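# Recording clothes folding with two hand-held grippers

Last edited Jan 20, 2024

These are the steps we use at Mavthorpe to record folding demonstrations in ordinary bedrooms. You hold one gripper in each hand, fold the clothes the way you want the robot to fold them, and the wrist cameras do the rest. The page assumes you have already installed the Orakzai recorder and that both grippers show up in its device list. If one of them doesn't, go to the Pleltness setup page first.

## Before you start

You need:

- two grippers, charged, with caps off the lenses
- one memory card per gripper, at least half empty
- a bed or a table you can reach across without leaning your knees on it
- four to six pieces of clothing, mixed
- the printed calibration sheet

Trousers, T-shirts and towels are all fine. Leave out anything with a long loose cord. The cord gets caught between the fingertips and you lose the take.

Switch on the ceiling light and close the curtains. Sunlight moves during a session, and a bright window makes the camera darken everything else. A patterned sheet is better than a plain white one. The tracking looks for small details that stay put, and on plain white cotton it drifts.

## 1. Check the fingertips

Squeeze each trigger all the way and let go. The tips should meet along their whole length. If there is a gap at one end, loosen the two inner screws a quarter turn, press the tips together by hand, and tighten again. Do not take the outer screws out. They hold the arms, and you would have to calibrate from the beginning.

## 2. Map the room

Start the recorder in mapping mode. Hold one gripper at chest height and walk slowly along the side of the bed, then back. Tilt it down toward the sheet, then up toward the wall behind the pillows. Two passes are enough in a small room. The recorder beeps once when it has about 2,000 points. With fewer than that, do another pass and go slower.

After mapping, don't move the pillows, the furniture or the spare clothes at the edge of the bed. They are part of the map now. The piece you are folding can of course move.

## 3. Sync the two grippers

Press record on the left, then on the right. Hold both over the calibration sheet and close the triggers together three times. Werneck, the script that lines up the two recordings afterward, looks for those three closings. If you forget them at the start, do them at the end and write "sync at end" in the take notes.

## 4. Lay out the garment

Drop the piece on the sheet and spread it with the grippers, not with your bare hands. Spreading is part of the task and the robot has to learn it too. For trousers:

1. Pick up the waistband at one end and pull it away from the legs.
2. Do the same at the other end.
3. Smooth the legs with a closed gripper, from the waistband down.

Small creases can stay. Stop when you can see both ends of the waistband and both hems.

## 5. Fold

Keep both grippers where at least one camera can see the cloth. Bring the tip in low, close it on one layer, lift a hand's width, and then move. Large quick swings blur the picture, and the script throws out a take when too many images in a row are blurred. Slow down most when one gripper crosses in front of the other.

On trousers, go for the waistband first. It is stiffer than the legs and easier to pinch.

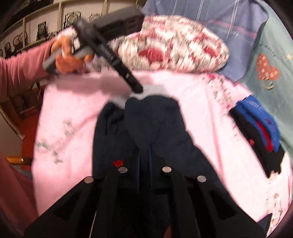 ## 6. End the take

Put the folded piece down to one side, open both grippers, and hold still for two seconds before you stop the recording. Start the next garment as a new take. Don't run several pieces together, even if the first one went well.

Keep the takes where you dropped something and picked it up again. They are useful. Delete only the ones where you touched the cloth with a bare hand or somebody walked through.

## 7. Copy and check

Copy both cards into the same folder and run Werneck on it. You get one line per take:

- `ok` means the take can be used
- `lost` means tracking failed, usually from a covered lens
- `nosync` means the three closings were not found

If you see `lost` on more than two takes in a row, check the lens for lint before you record any more. Navy and black cotton shed the most on our tips.

Our bedroom set stands at 3,063 takes, and 406 of those are trousers. Trousers are still behind shirts, so record them first if you only have time for one kind.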